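Hellholm bench notes, week 4: looking after the hand-held grippers
Dewanti Liew

Right, before anyone grabs a pair and starts on the packages, five minutes on upkeep (Sólveig Bach has the spares drawer if you get stuck). 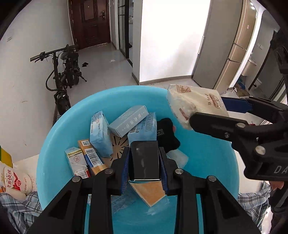 Start with the pads. I wipe mine every 10 picks or so with a damp cloth, because cardboard dust gets into the rubber and then glossy boxes start to slide. Let them dry! Next, close the fingers slowly and look for daylight between the pads – if one side touches first, the linkage is out. Check the pivots too: wiggle each one, and if it clicks, bring it to me on Tuesday, please don't tighten it yourself. Pads come off at 67 hours, worn or not. Write the hours in the log before you go for lunch.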